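Folding fleece on the bed

Fleece does not crease like cotton, so most people stuff it in a drawer and leave it. It takes up less room folded, and a made bed is the best surface in the house for doing it. Pull the bedcover tight first and clear the middle.
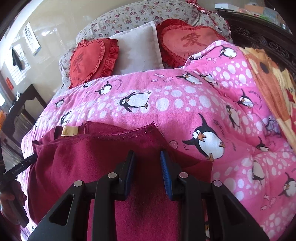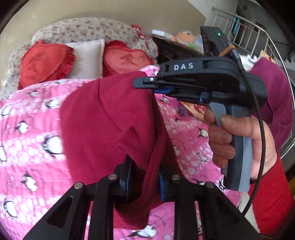
Start with the hem. Fleece stretches along one direction more than the other, and if the hem is crooked the whole fold will be crooked. Lay the piece out and smooth it from the center toward the sides with a flat hand. On a patterned cover like the pink penguin one, the rows of polka dots make a good guide – line the hem up with a row and the fold will come out straight. Keep the whole piece on the mattress if you can. A side that droops over the edge drags the rest with it.

Fold the sides in by thirds, then bring the bottom up to the top. Sleeves go flat across the back before the sides come in. Press the air out at each fold with your forearm. Fleece traps a lot of it, and a stack of 3 sweaters can spring up overnight if you skip this step.

Snip loose threads at the hem with small scissors. Do not pull them. Leave the fabric label on if you still need the washing instructions, otherwise take it off with a seam ripper.

Wash dark reds and maroons with other darks the first 2 times, inside out, in cool water. No fabric softener – it flattens the pile. Clean the lint filter after every load.

Store the folded pieces on edge, label side up. Soledad Leiva keeps hers in a shallow Wamstead box under the bed and swaps it out in October.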